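The quote from Tritora came in at 9:40 at night, and I read it standing up in the kitchen with my coat still on.

Nineteen thousand dollars. That was for one folding cell, arm included, delivery extra, and the man who sent it had added a smiley face after the word "extra." I have been in the laundry business long enough to remember when a big purchase was a second iron, so I sat down on the floor for a bit.

My partner in all this is Holger Vik, and Holger is a spender. He's a lovely man, he'd give you his car, but he would also give you mine. He called before I'd even gotten my boots off.

"Did you see it? It's less than I thought!"

"Holger, we have nineteen thousand dollars if we don't pay rent until fall."

"So it fits," he said.

I told him what I'd been telling him all February, that we had to know what we were buying before we bought it. Udgate Laundry does pickup and return for people in apartments, and what people in apartments send us is shirts. Shirts with collars, shirts with zippers, shirts that have been slept in. The Tritora brochure had one white towel in it, folded over and over by a very calm machine.

So the plan (my plan, I want that written down somewhere) was to start small. Two hand grippers and one bed full of clothes. Show the thing how a person folds a polo, over and over, and only after that talk about arms.
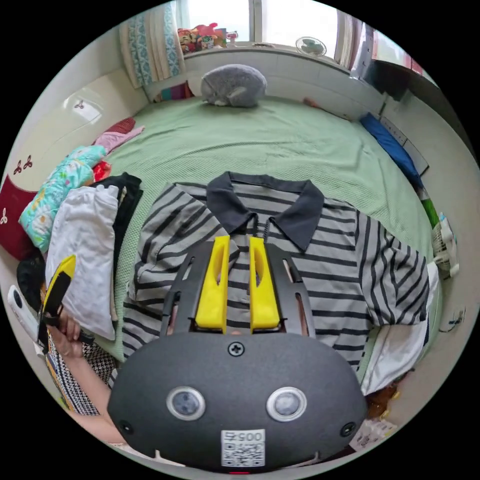

I kept the budget in a green notebook, and the first page was a beauty. Grippers, 1,317 dollars for the pair. Spare finger pads, which I had not known you needed until I read the small print. A hard drive, because Eskil Holmgren swore we'd fill the old one before we'd finished the socks. Eskil is my sister's boy and he was the only person in the family who could read the manual without swearing, so he got a line in the notebook too, 20 dollars an hour, and he negotiated that himself. I'd offered lunch.

Holger came over to look at the page and turned it around twice as if there might be more on the back.

"Where's the arm?"

"There's no arm yet."

"You've bought it hands," he said, "and no arm."

Well, yes! I tried to explain that the hands were the cheap part and the learning was the slow part, and that Imon, the other outfit we'd written to, had said they'd rent us an arm by the month if we came with our own recordings. Holger doesn't like renting. His father rented a tractor once and the whole family is still upset.

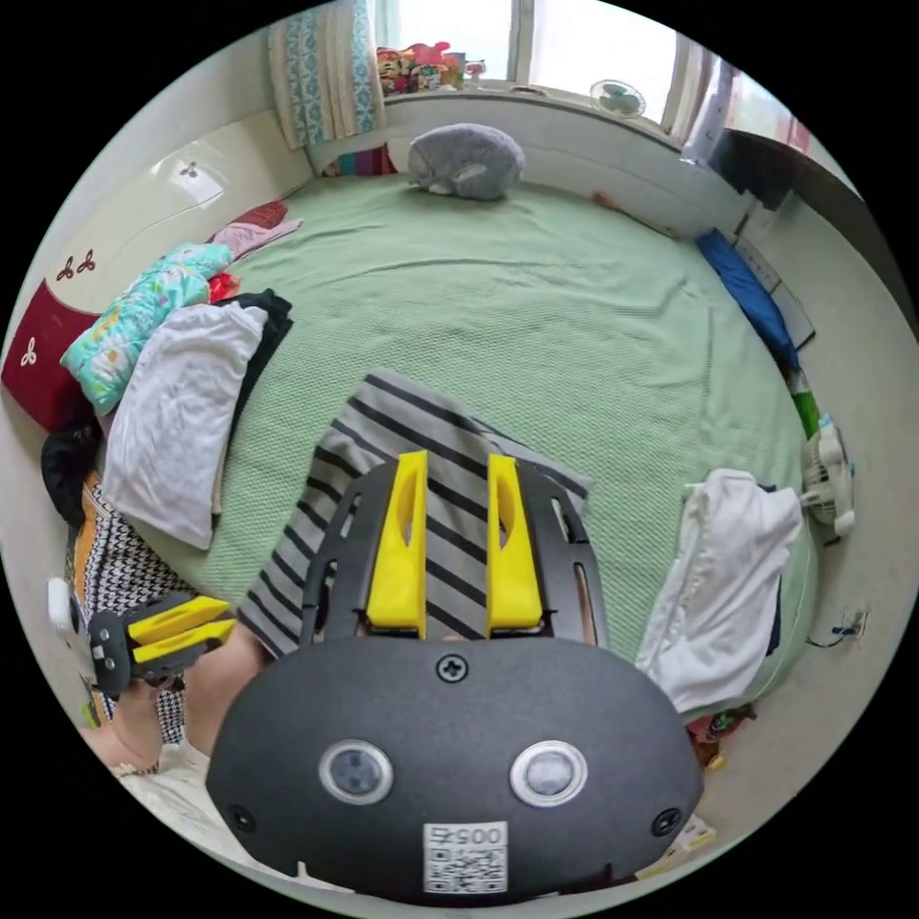 We fought about it properly on 16 February 2024. I know the date because it's on the Imon paperwork, and I had the pen in my hand when he walked in with old Mrs. Nowakowski behind him. She owns our building and she owns the dryers, and I figured he'd brought her along to shame me.

She read the Tritora quote first, all of it, even the smiley face. Then she read my notebook. She asked what a finger pad cost, and I told her, and she asked how long one lasted, and I had to say I didn't know.

"Find out," she said. "I had a dryer like that. The dryer was fine. The belts cost me 1,000 dollars in one winter."

Holger started in about resale value and she patted his sleeve until he stopped.

I signed for three months with Imon. Holger signed under me, very small, and wrote "under protest" after his name, and I let him. Then I turned to a clean page, put finger pads at the top with a question mark, and asked Eskil to start writing down the day he changed each one.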